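Irfan Wattimena
Monday, January 20, 2025

1/ I've been promising a thread on whether machines can do chores yet. Real chores, the kind you do at home with a podcast on or at the end of a shift with one eye on the clock. Short version: some of them, kind of, and I'm way more excited about that than I was in September!

2/ Background for new people: I spent years running the back room of a repair shop and now I write up whatever I can learn about small robot arms. The kind that sit on a table. I love the walking ones too, but tabletop is where I think the boring useful stuff shows up first.

3/ My test for any chore is simple. Could I hand it to a 12-year-old with one sentence of instruction and leave the room? "Put the pens back in the cup." "Clear the table." If the kid can do it and the machine can't, I want to know which part tripped it up.

4/ And the part is nearly always the same. It's the stuff. Our stuff is soft, see-through, tangled, shiny, leaning on other stuff. A machine that's a genius with one kind of box meets a sock and has a very bad day.

5/ So let's go through the chores one by one, easiest to hardest. My ranking, fight me in the replies (nicely).

6/ Picking up one solid thing and putting it somewhere. Toy blocks, boxes of screws, a bar of soap still in its carton. Flat sides, stiff, easy to see. I'd call this one close to done, at least on a tidy table with decent light. A red block in a two-finger gripper is pretty much the "hello world" of tidying up, and I never get tired of it – look at how straight those fingers come down on it.

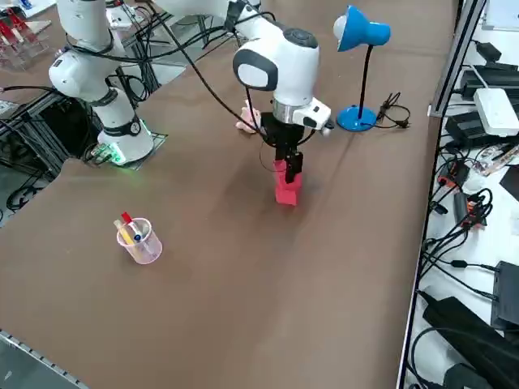

7/ Picking up one soft thing. Much harder than it sounds! Squeeze a block and it stays a block. Squeeze a washcloth and now it's a different shape, and whatever you knew about where its edges were is out of date. The little pink thing behind the gripper up there looks soft, and I'd bet on the block going easier every single time.

8/ Pens in a cup. I have so much respect for this chore now. You have to grab something skinny, turn it upright, and get it past a rim and the other pens already in there. If the cup is see-through, plenty of cameras struggle to tell where the wall is. Doable, slow, and you will be picking pens up off the floor.

9/ Turning on a lamp. Depends entirely on the switch. Big push button on the base, sure. Tiny roller switch somewhere along the cord, good luck. I went around my own place checking and the rollers won, which was depressing.

10/ Cords. Oh boy, cords. Coiling a power cord is something my hands do without me, and when I tried to write down the steps I gave up at 66 and I hadn't gotten to the plug yet. Anyone who shows me a machine untangling the mess behind a TV, start to finish, no help, gets a whole thread to themselves.

11/ Laundry folding. Everybody asks. Towels, yes, slowly. A fitted sheet, no. I can't do a fitted sheet either so I'm calling that one a tie.

12/ Shop floor now, and this is where it gets fun. Shops get to cheat! You can put the parts in the same tray every time, bolt the tray down, and pick your lighting. My old boss at Colthorpe had us sort returned fittings into 2 bins by hand, 200 on a slow day and 483 on the worst one I can remember. I'd hand that job to an arm tomorrow.

13/ Sweeping up around that same bench, though? Moving the half-finished job without losing the tiny spring somebody left on top of it? Still a person. Knowing what's trash and what's "don't touch that, I'm in the middle of something" is a huge part of cleaning and I have no idea how you teach it.

14/ Question I got last time: is two arms better than one? For chores, I think yes, by a lot. Try opening a jar with one hand. Try bagging anything. One arm moves things, two arms can hold AND do, and most housework is hold and do.

15/ Other question: speed. People watch a clip and say "I could've done that in a second." Sure! But my dishwasher takes forever and I adore it. If a machine wants to spend all night clearing my kitchen table while I sleep, it can take its time – as long as it doesn't need me to come rescue it.

16/ That's the number I wish more people posted, by the way. How many times did a human step in? Give me that over a sped-up video any day.

17/ Next thread is dishes, with a long detour into wet glasses. If you've got a chore you want me to look into, drop it below. No fitted sheets please.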